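Progress report to the Bakke Fund
Ekcombe Tape Library: transfer and cataloging of the local recordings
Second report, covering the months up to the end of October

Where we are

The grant pays for the transfer of the Ekcombe recordings from cassette and open reel to digital files, and for a catalog that people can search. At the time of the first report we had the tapes shelved and a rough handlist. We now have 400 tapes transferred out of a collection of over 800. The catalog has fallen behind the transfers and that is the main thing we want to report on.

The collection is mostly interviews and dance evenings, with some church services, two runs of a local radio program and a box of material from the school. The last recording in it was made in 1999, when the old recording group stopped meeting. Nothing has been added since and we are not proposing to add anything under this grant.

Transfers

Cassettes have gone well. Most play without any work beyond a new pressure pad. We started with the interviews, as agreed, and worked in shelf order. A normal day is a morning of transfers in real time and an afternoon of checking, naming files and making the second copy. We looked at running the decks at double speed to save time. The results on speech were usable, but the music lost too much at the top end, and we did not want two standards in one collection, so everything is done at normal speed.

The Bumetti deck bought in the first period has been reliable. The second-hand one has not. It was out of use twice with a slipping belt, and the second repair took most of a month because the part had to be ordered. We lost transfer time to this and have not made it up. The repair was charged to the equipment line.

Open reel is slower. Several of the reels from the dance evenings were recorded on one machine and finished on another, so the speed changes part of the way through, sometimes in the middle of a tune. We transfer these in one pass at the first speed and make a corrected copy from the file. Both versions are kept. The notes field in the catalog says which is which.

A group of reels has sticky binder and cannot be played as it is. We have stopped trying. They have been put to one side with a red slip in each box, and we have asked Rorix for a price for treating and transferring them off site. Their first reply covered treatment only. We have gone back to them for the full cost, including insured delivery in both directions, and will send you the figure before we commit to anything.

Catalog

Romana Říha has done all the cataloging so far. She works from the files, with the original boxes next to her, and writes a short summary, a list of names and places, and time marks for the changes of subject. The interviews take longer than we allowed for in the budget. The original estimate assumed the box labels could be trusted, and many cannot. Boxes were reused. In the interview series the label often gives the name of the person who was meant to be recorded, and the voice on the tape is a brother, a neighbor or someone else entirely. Each of these has to be settled by listening, and in some cases by asking around.

To catch up, we have made these changes:

The summary is now limited to a short paragraph. Early entries ran to a full page and we do not think users need that.

Tunes played at the dance evenings are listed only if they are announced on the tape or if Romana knows them. Unnamed tunes are entered as "tune, unidentified" with a time mark. We expect local players to fill many of these in once the files can be heard.

Church services are entered at box level, with the date and the preacher where given. No time marks.

Place names are entered in the spelling used on the current map, with the older or spoken form in a second field. This came up because the speakers use farm and field names that are not on any map we have. We had first put these in the notes, where the search did not find them.

With these changes the catalog is moving faster. It will not be level with the transfers by the end of the year. We think it can be level by the end of the grant if the second deck stays in use and if the transfer of church services is left until last, which we suggest.

Permissions

Most of the people interviewed have died. For the interviews we are writing to families where we can find them. The answers so far have mostly been positive, and several families have asked for a copy, which we supply free of charge. Two families have asked for parts of an interview to be held back. In both cases the passage is about a person outside the family who is still living, and we agreed. The full file is kept in the closed set and an edited copy goes to the open one.

The radio programs are a separate matter. The station no longer exists and we have not found out who holds its rights. Until we do, these recordings can be heard at the library but will not go online.

Storage

Files are kept on two drives in separate buildings, with a third copy held online. The drives are compared monthly. One comparison showed a mismatch in a small number of files, all from the same afternoon's work. The files had been renamed on one drive and not on the other. The audio was the same. We have changed the order of the steps so that naming is finished before the second copy is made.

The tapes themselves stay in the back room on the inner wall. The damp in the corner noted in the first report has been dealt with by the building's owner at no cost to the project. We moved the bottom row up a shelf all the same, and it will stay there.

Listening afternoons

We held a listening afternoon in the reading room in the spring and another in September. The first was well attended. The second clashed with the show and was not. At both, people were able to put names to voices, and a number of box labels were corrected as a result. We had planned to play long extracts, but people preferred short ones with time to talk between them. The next one will be arranged that way, starting at 2 p.m. so that those who come in by bus can get home before dark.

Budget

Spending is below plan on travel and above plan on equipment, for the repair described above. Staff time is on plan in total, though more of it has gone to cataloging and less to transfers. We ask for your agreement to move the unspent travel money to cataloging hours. The total does not change. The table of spending has been sent separately in the usual form.

Next period

Finish the interview cassettes. Begin the school box, which has not been listed in any detail. Receive the full price from Rorix and agree with you whether the sticky reels are treated under this grant or left for a later one. Put a first part of the catalog online for testing by a small group of readers. 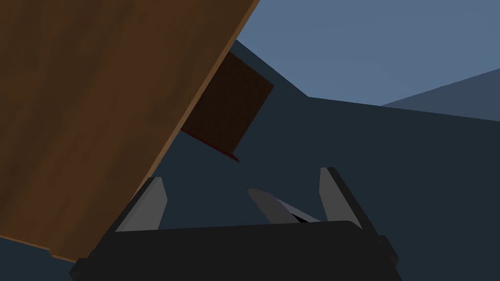
The test version will have the interviews only, with the place name search switched on and the audio limited to those recordings where the family has agreed. We will send you the address as soon as it is up. Comments on the layout would be useful at that stage, before the dance evenings are added.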